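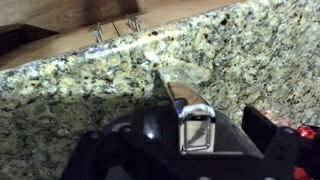
30th January

Club day again. We worked on the gripper for the Pimitz round, all of it on the granite counter. My job was the small stuff: the robot has to hold shiny things and clear things without letting them slip. Metal is the easy half. The wrist camera finds the edges fine unless the light hits them, and then the Skostari software asks for another look.

Clear things are harder. The camera sees the speckled stone right through them, so we set the grip by hand and save the position.

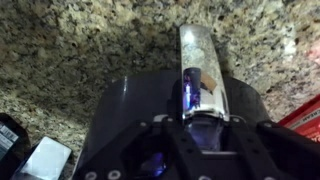 I wrote down 386 for the finger setting and left the speed at 20. The club notes from September say 99 for the speed, but that was for foam blocks and I don't trust it for anything that can crack. I need to ask whether the Irum pads wear out faster on hard edges.

Grajales is the team to beat this year. They have had their arm longer than we have. Next time I want to try the clear piece with the lights turned down. Home late, leftovers, math still not done.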